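Maintaining the Bin-Picking Cell at Kurkbridge

28 Sep 2023

14 Shares | 3 Comments

Responsibility for the bin-picking cell passed to me in May, together with a maintenance binder prepared by my predecessor, Mathis Maillard. The binder remains the basis of the procedure set out in this post. I have made two changes to it.

The first concerns the bin. The original procedure checked its position once a month. I now check it at the start of every working session, before the arm is powered. Any movement of the bin shifts the floor height and the wall clearances on which the Tenerberg picking routine depends. The clamp is tightened by hand and the rim is measured from the same reference mark each time. A difference of more than 2 mm requires a new calibration. 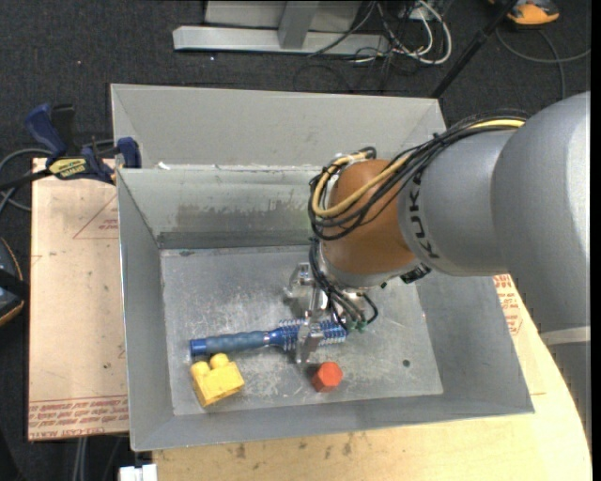 The gripper at work in the bin, with a hairbrush and two small blocks on the floor.

The second change concerns the cables at the wrist. Ties are inspected every 7 days, and the wrist is moved slowly through its full range while a second person watches for pulling at the connectors. In the spring, a tie placed too close to the joint led to an intermittent gripper fault that took three days to trace. The fault was recorded as entry 149 in the log.

Finger alignment is unchanged from the binder. Replacement screws are ordered from Cordier and should be marked with paint after tightening. The next full inspection will include the base bolts.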